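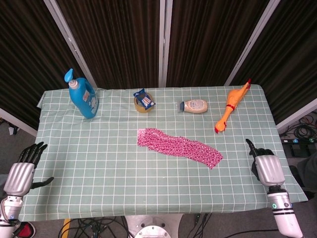
10/7/22 -- tabletop collection, two-arm rig, grid cloth

Object set for the block: blue pump bottle, tape roll, small packet, squeeze bottle, rubber chicken, pink knit strip. Task list is Trelovach rev 3. Shahram on teleop, me on labels.

Saved 110 episodes, discarded 17. Most discards were early releases on the tape roll. Fingers close on the outer rim, the roll pivots, operator recovers late. Kept the ones with a clean regrasp and tagged them "recover" so they can be filtered out later.

The knit strip is the slow item. Median episode is twice as long as for any rigid object. Two strategies in the data so far: pinch one end and drag, or gather from the middle with both hands. Anitha Amin wants them under separate labels before the next training run. I agree, but the Plendow schema has a single field for grasp type and I don't want to overload it. Wrote to her about adding one.

Chicken: bends under its own weight when picked up by the feet. Policy from the March data always goes for the feet. Asked Shahram to favor the middle, on or near the red band, for half the episodes.

Pump bottle tipped over in episode 416 when the left thumb caught the nozzle. Kept, tagged "contact".

Head view and joint log drifted apart by two samples after the lunch restart. Restarting the Flondel recorder cleared it. Episodes before the fix need realignment -- script is in the shared folder, not yet run.

Running total for this cloth is 611. Next block: same objects, start positions shuffled by grid square, packet flat on the cloth for at least the first set. Check left wrist zero before starting.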